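3.2 Surface texture and stated grip confidence

Participants in the Wernport sample were asked to judge how firmly they could hold a set of household and workshop items before they were allowed to touch them. The method follows the one used in our earlier work at Hepburn, with two changes. The rating scale was cut from eleven points to 9, and the items were shown first as printed photographs and only later on a table. Of the 441 adults who agreed to take part, 287 finished both stages. Most of those who dropped out did so between the two visits, and they did not differ from the rest in age or in self-reported hand strength.

Ratings from photographs alone were higher for items with a visible pattern on the holding surface than for items with a plain one. This held for jar lids, tool handles and shoe soles. It also held when the printed pattern was fine enough that several participants said they had to bring the page closer to see it. Older participants gave more weight to pattern than younger ones did, which agrees with what they told us in the interviews about choosing kitchen tools.

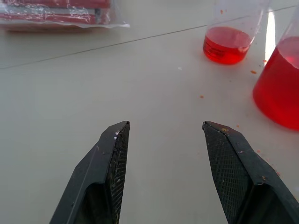 Figure 4. Fine crosshatched texture on dark pads, set against smooth black housings.

When the same people handled the items at the second visit, the gap between patterned and plain surfaces became smaller. Soft plain rubber was rated well above its photograph, and hard patterned plastic was rated below. We take this to mean that people read texture as a sign of grip when they have nothing else to go on, and that they drop the rule quickly once they can feel how soft a material is. Nwosu and Kyriakidis reached a similar view from their interviews with shoppers in Branaslow, although they did not ask for ratings.

A subgroup of 32 participants repeated the second visit wearing thin cotton gloves. Their ratings moved back toward those given for the photographs. The subgroup was recruited late and came mostly from one adult education class, so we report this result without testing it further. Item order was fixed for the gloved visit, and fatigue may have lowered the ratings for the last few items. Section 3.3 deals with the effect of color, which was small for every item except the jar lids.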